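Skandness studio – glaze notebook
Orange over white, third round

Kiln unloaded this morning. The Drernov was down to warm and I had the lid propped with the brick before opening it fully. Top shelf first, then the rest in order so the tiles stayed matched to the shelf map. 35 tiles in this load, all Detmont stoneware, all pressed from the same bag of clay and bisqued together in the last small load.

The pyrometer peaked at 1,301, in Celsius, and that's higher than I set it for. The witness cones agree with it. Cone 10 is flat on the top shelf and touching on the middle, and on the bottom it has only bent over to the tip. So the kiln still runs hot at the top. I wrote the same thing in April and moved the thermocouple block then, and it has made very little difference.
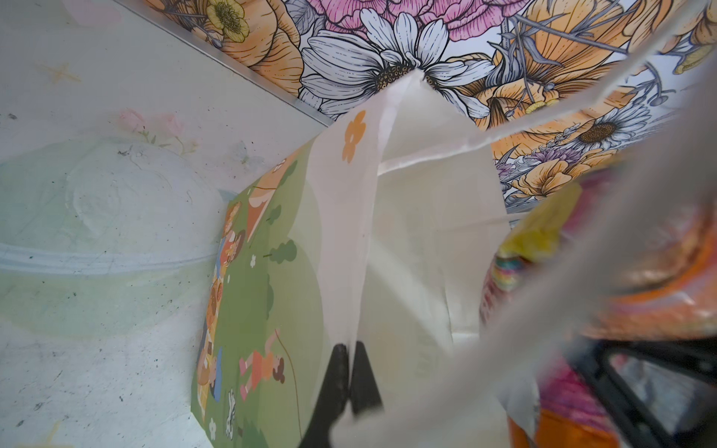 White liner first. It went on by dipping, one count of three, and dried overnight before anything went on top. Coverage is good on the flat part of the tiles and thin on the texture ridges, where the clay shows through as a light tan. No crawling. Two tiles have pinholes near the lower edge and both were from the end of the bucket, when I had stopped stirring. I've put them aside to refire.

The liner batch was around 2,000 grams dry. That was more than needed and there is a lidded pail of it left under the bench. It settles hard. Someone will need to get a stick right down to the bottom and then sieve it again before using it. A bit of bentonite in the next batch would save the trouble.

Orange series
Base is the usual clear with the Seidel frit, plus encapsulated orange stain in steps. I added zircon to half of the line to see if it would hold the colour over bare clay. The lowest additions are a weak peach and can be dropped. From the middle of the line up the colour is strong over the white liner and only fair over bare clay, with or without zircon. Zircon also makes it look chalky – I'd leave it out.
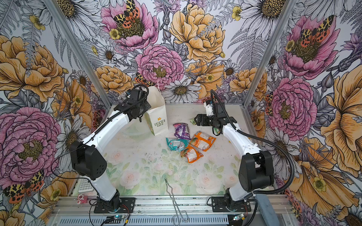 Last edited December 11, 2023

Tile 11 is the one to carry forward. It is the second highest stain addition, no zircon, over the liner, middle shelf. Smooth surface, clean break at the ridges, no blistering. The same mix on the top shelf has gone thin and slightly brown where it ran, and there's a bead of glaze along the foot that nearly reached the shelf. I ground one small drip off the kiln wash. No damage to the shelf itself.

The highest addition is no brighter than tile 11 and costs more. It also feels dry to the fingers in a couple of spots. I can't tell yet if that's the stain load or a thick application. I brushed those tiles late in the day and the bucket had lost some water.

Application notes: three brushed coats gave the best result. Two coats are streaky. Pouring works on a tile but I doubt it will work on the outside of a tall mug, so I'll try that on a reject before committing. Wax the foot higher than usual, a good finger width.
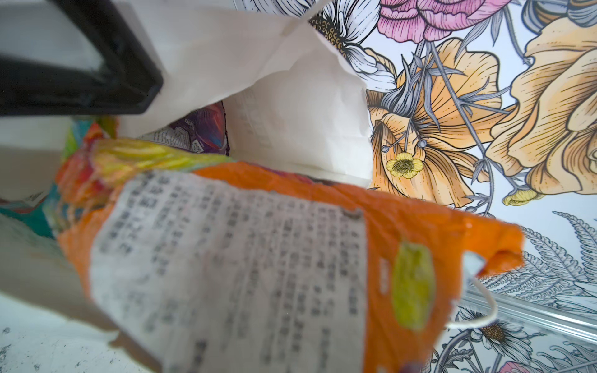
What I'm after in the orange is a gloss that still shows the form under it. The first two rounds were flat, close to house paint, and all the carved lines disappeared. A good reference is the crumpled orange packet lying across the opening of the white paper bag: glossy, and every wrinkle in it reads. It also shows the orange right up against white, the same pairing I want at the rim. Tile 11 gets most of the way. The carved lines are visible but soft, and I think the tool needs to go deeper into the clay before bisque. Worth cutting a few tiles with the wider loop as well as the needle.

Crazing: checked with ink. Nothing on the liner alone. Fine lines on four of the orange tiles, all on the top shelf. A little more silica in the base is the obvious thing to try, and I'll make it the only change so we can read the result. I'll check the tiles again next week in case more lines show up late. I've left them on the windowsill in tray order, please don't shuffle them.

Also did a quick lemon test on the liner for food use. Slice left on overnight, no change in gloss or colour that I could see. Not a proper leach test and shouldn't be treated as one. 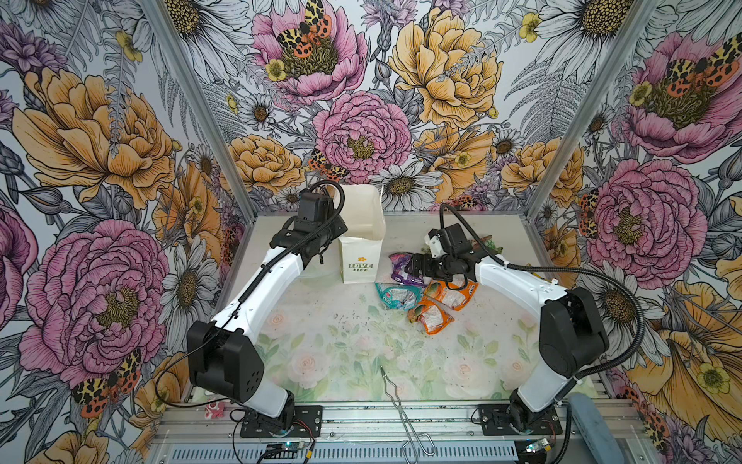

To do before the next load

Drop the top temperature and put a cone pack on every shelf again.
Swap the top and middle shelf tiles so the same mixes get both positions.
Mix a small batch of the tile 11 recipe with the extra silica, label both lid and bucket.
Cut deeper lines on six new tiles.
Order more of the Seidel frit, the bin is down to the scoop.
Replace the worn kiln wash on the bottom shelf.
Refire the two pinholed tiles, bottom shelf only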